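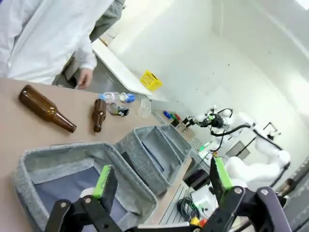
Incidencia n.º 3395 - Plataforma portaequipajes Curnero con rampa plegable
Estado: cerrada
Fecha de apertura: 18 de marzo de 2025
Canal: formulario web de Flestora

Descripción del cliente
La plataforma oscila lateralmente al circular con una silla eléctrica cargada. El vehículo dispone de enganche con receptor cuadrado. El pasador entra con dificultad y la rampa no queda enclavada en posición vertical.

Comprobaciones solicitadas
Peso del conjunto silla y batería. El cliente indica casi 40 kg, dentro del límite admitido.
Posición del pasador en el tubo. Se encontraba en el segundo orificio, cuando este modelo debe montarse en el primero.
Estado del tensor antivibración. No instalado; el cliente confirma que permanecía en su bolsa, sin abrir.

Actuación
Se remitió la hoja de montaje revisada y se indicó al cliente que no utilizara la plataforma hasta completar el ajuste. El almacén de Sosa envió un pestillo de rampa, referencia 2168, con cargo a garantía.

Seguimiento
El cliente comunica que la oscilación ha desaparecido tras colocar el tensor. El pestillo nuevo cierra correctamente, si bien persiste un leve ruido en la bisagra izquierda - se recomienda engrasarla y reapretar los 8 tornillos de la base.

Observaciones internas
El taller de Vundthorpe solicita que la posición del pasador figure en la primera página del manual. Cambio previsto para la edición de junio.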